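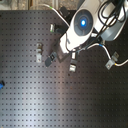

Table top with the tapped hole grid. Glare is from the overhead lights, I think.

Forums > Workshop and Lab > Fixtures and Fastening > Mixed thread on a used breadboard table

kiran_lodhi
17 Jun 2025
We bought a second-hand breadboard table from a lab clearance. The listing said M6 on 25 mm. The seller's packing slip says 1/4-20 on 1 inch. M6 screws go in by hand on most of the holes I tried, but two near one corner bind after a couple of turns. No maker's plate that I can find. Shipping weight was 172 kg with the crate, if that helps anyone identify it.

Two questions. How do I settle which grid it is without a thread gauge, and is it worth chasing the bad holes with a tap or should I leave them alone?

tapdrill
Measure the pitch of the grid over a long run. One hole to the next is useless with a ruler, 25 against 25.4. Over ten spaces you get 250 mm or 254 mm, and a tape measure will tell you that. Go edge to edge of the holes, same side both times, so you don't have to guess at centers.

An M6 screw will start in a 1/4-20 hole and feel sloppy, then jam as the pitch error adds up. The other way around it mostly won't start. Try a 1/4-20 screw in a hole you trust. If it refuses, you have M6.

Loc_Luc
Agree with the tape. Do not agree that feel is a test. A hole with debris in it gives the same symptom, smooth and then tight. Blow the holes out first, wear glasses, then try again.

kiran_lodhi
Measured. 250 mm over ten spaces, both directions. So the listing was right and the slip was wrong. Vacuumed the two tight holes and got some grit out. One is fine now. The other still binds at the same depth.

Bhardwaj_M
Run an M6 x 1 bottoming tap through it by hand with a little cutting oil. Back off every half turn. It takes a few minutes.

Loc_Luc
I would not do that yet. On a lot of honeycomb tables each hole has a sealed cup under it. If you push the tap too deep you can break the cup, and after that any liquid or chips that go in are in the core for good. Find the usable depth on a good hole with a clean rod, put tape on the tap at that depth less 2 mm, and stop there.

Also, no cutting oil if anyone is going to do optics on it. Isopropyl is enough for cleaning up an existing thread.

Bhardwaj_M
Isopropyl is a poor lubricant in steel. I have done this for years with oil and wiped it out with swabs. Nothing has ever fogged.

Loc_Luc
How would you know it was the oil if something did?

tapdrill
You can both be right, it depends on what the table is for. Kiran, is the top magnetic? If it isn't, drop the steel discussion. Aluminum threads are easier to wreck and I would use a forming or thread-restoring tap in preference to a cutting one.

kiran_lodhi
A magnet sticks. The use is fixturing for measurement work, no lasers. I need to bolt down a Korateo riser plate and two Dollport clamps.

tapdrill
Then check the riser before you blame the table. Some plates are drilled for 1 inch centers with slots on one side only. It will look fine on the first pair of screws and be 4 mm out by the tenth hole.

Cikley
Contrarian view: leave the hole. You have hundreds of others. Put a plastic plug in it and move the clamp over by one. I spent an afternoon rescuing one hole on ours and have not used it since.

What I would check on a used table is the legs. Ours came without the original supports and was sitting on a welded frame. We had a resonance at 132 Hz that was all frame. Leveling feet and a rubber pad under each one moved it out of the way. The top was never the problem.

Bhardwaj_M
Rubber pads creep. You will be releveling it every month.

Cikley
Every six months so far. I can live with that.

Loc_Luc
On the plug: label it too. Somebody will pull it out and force a screw in. We had that happen and the screw had to be drilled.

For routine screw torque, finger tight plus a quarter turn with the short hex key is plenty on M6 for clamps. Use washers on slots. People strip these holes with a long T-handle and then say the table is soft.

Signed, Lộc Lục, who has drilled out more of them than he wants to

kiran_lodhi
Thanks. The riser is metric, I measured it the same way. I have plugged the bad hole with a label and will borrow a restoring tap if I ever run short of positions. Will look at the feet next, one of them does not seem to reach the floor.

tapdrill
Loosen all four before you adjust that one.

Contact the moderators | Copyright Workshop and Lab Forums | Back to top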